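Plunasport Forum > Manipulation Research > Methods and Results
Topic: Side view ablation for bin tasks, two-arm setup

u_quispe
Colleagues, the Otcombe group has completed the ablation announced on this board in October. The question was whether a policy trained on two-arm bin tasks benefits from a fixed side view when the wall of the bin hides most of the contents from that view.

We collected 436 demonstrations by teleoperation. Two policies were trained on the same data, one with all views and one with the side view removed. Each was then evaluated over 500 trials. The policy with the side view completed 345 trials. The policy without it completed 13 fewer.

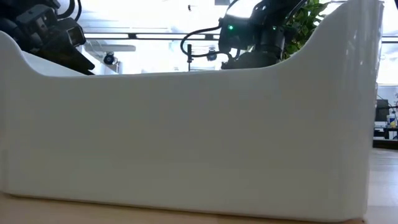 Our reading is that the side view contributes very little once the grippers pass below the rim, and that its value lies in the approach. Most of the additional failures in the reduced policy were collisions with the rim on the way down. Grasp failures inside the bin were nearly the same for both.

The group therefore proposes to keep the side view in the standard Grendis protocol, at reduced resolution.

Anibal_Inga
Thank you for posting the results. I do not believe the conclusion follows from the numbers. A difference of 13 in 500 is well within what we see at our site when the same policy is trained twice with different seeds. How many seeds were used?

u_quispe
One seed per condition. The training budget did not allow more.

Anibal_Inga
Then I would ask that the proposal be withdrawn until at least two more seeds are available. A protocol change affects every site that submits data.

evillanueva
I support the proposal in part. The failure breakdown is more informative than the total. If the rim collisions fall mainly in one condition and the grasp failures do not, that pattern deserves attention even with a single seed. Could the table be released by failure type and by arm? In our own work with the Doãn controller, the arm that enters the bin second accounts for most of the contact with the rim.

ruth.quispe
I labeled the failures for this study. The breakdown by type is ready and will be uploaded this afternoon. The breakdown by arm will take longer, as the labels did not separate the arms when both were moving. I would also note that the labeling was done by one person, with the condition visible in the file name. Readers should weigh the rim collision result accordingly.

Anibal_Inga
That is a serious limitation — more serious than the seed count, in my view. The rim collisions should be labeled again by someone who cannot see the condition.

o_marulanda
Our site can take on the second labeling. Please send the clips with the file names replaced. We would need a written definition of a rim collision, including whether a light touch that does not stop the motion is counted.

ruth.quispe
It was counted. I will send the definition along with the clips.

evillanueva
I would have excluded light touches, and I suspect the difference shrinks without them. Please report both figures.

u_quispe
Agreed on both figures and on the second labeling. I do not agree that the proposal should be withdrawn, as it asks only that an existing view be retained. The title has been changed to "draft" and the seed question has been added to the open items.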